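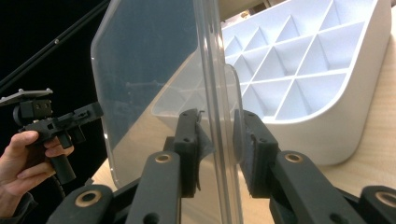
Gripper on the rim of the clear panel, white organiser tray behind.

Hello all,

On 30 May 2023 a list member wrote:
> We're trying to choose between the Didow and the Boersma hand-held
> grippers. Has anyone used either on clear plastic? Ours slip on
> anything glossy, and we can't tell if it's the pads or the linkage.

I've had both on the bench for a fortnight, so I can at least tell you what I found! The photo is the Didow holding a panel by its thick edge. We put fabric-type padding on the left finger and a rubbery strip on the right, mostly to see which would give up first. It was the fabric one (the top corner has started to curl, and I think my glue was mean up there). After 200 grips the rubber still looked fine.

The Boersma has the nicer trigger, lovely and light, but mine had play in the arms by the end of the first week. The Didow's bushings have stayed snug so far. I'd look at your linkage before you spend anything on pads – hold the fingers shut and try to wiggle them sideways. Ours slipped far less once that wobble was gone.

Cameras are another matter. Clear sheets confuse ours terribly, what with the reflections, and the Kandov controller dropped more than 50 runs before I turned its timeout up to 3000 ms. What have you got yours set to?

Happy to post the pad measurements if they'd be any use.

Cheers from the Brudetti workshop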